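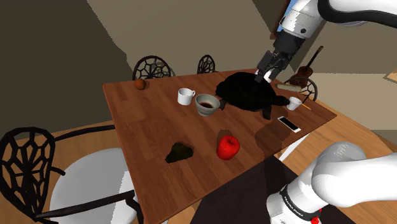

Wooden table with food items, computer rendering

Search this site Go

Flongate Kicking Net review
By Eyerusalem Kumsa
Wednesday, April 25, 2018

My son is a kicker on his high school team, and in the off-season he has no field to use after school. For two seasons he kicked against a fence, and the neighbor was very patient with us. This spring I bought the Flongate net, the tall model with the steel frame, and he has used it almost every evening since it came.

The box is heavy. I could move it across the garage floor but not lift it into the car alone. Inside there are the poles, the net, a bag of hooks and one sheet of paper with drawings. The drawings are small and two of the poles look the same on paper, although one is shorter. I put the short one at the top the first time and had to take everything apart. After this mistake the work went quickly.

The net itself I like very much. It is soft, so the ball drops down close to the frame and does not come back at the kicker. He says it lets him repeat the same steps without running after the ball, and I can hear from the kitchen that he kicks more than before. The maker says the net is good for 800 kicks before the hooks need to be checked. We checked ours sooner, and one hook at the bottom was already a little open. I closed it with pliers.

The frame is where I have complaints. On grass it stands well if you use the ground pins. On our driveway there is nothing to hold it, and a strong kick moves the whole frame backward. Treveva sells sandbags for this, but the loops are too narrow for these poles. We use two old bags of gravel, which look ugly and work fine.

Before this we borrowed a Paquette net from another family on the team. That one folds faster and is easier to carry to a game. But it is lower, and a ball kicked high goes over it. If you need a net for the sideline, I would look at that one first. For practice at home the height is more important.

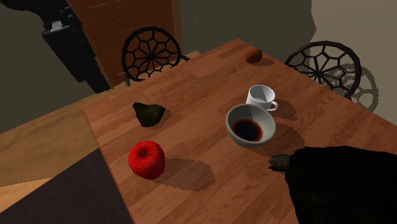 Can the net stay outside in the rain?
The net can, but the frame should be dried afterward. Ours stayed out during a wet week in April and there was a thin line of rust where the poles join.

I paid 100 dollars at the Londovley store in our town – the price online was the same, but with shipping added. They also let me see one already built, and I recommend this to anyone who is not sure about the space. It needs more room behind it than I expected, because the net moves back with each kick.

I would buy it again. I would also ask for better drawings, and for a longer bag, as the poles do not fit fully into the one they give.

Contact us | Copyright 2018 | Back to top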